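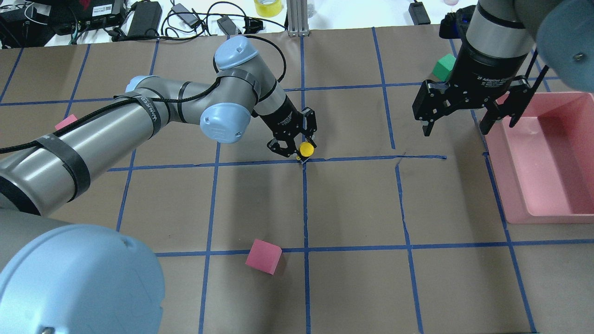 Photo: Tahmineh Farahani / Ironard

Ironard twin-arm bench cell, setup and care

Supplied by Plindham. Two arms, one shared table, squares marked out in blue tape. Parts go from grid to bin.

Grid: lay tape by hand, press edges down. Slightly wobbly is fine, lifted is not. Re-run table teach after any re-taping.

Fingers: wipe pads every 28 hours of running. Check the screws at the finger base, nip up if loose, dont overtighten. Pads last up to 3000 grips.

Cables: keep slack at wrist and elbow.

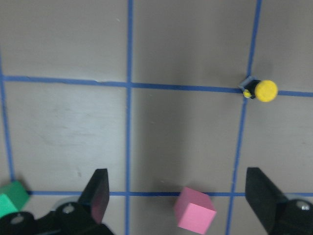

Wrist view, fingers open at the pink cube.

Wrist camera: dry cloth only. Re-teach if the veiw shifts.

Pad kit 382, pack of 16. Spares from Dralton, ask for Gholamreza Shojaei.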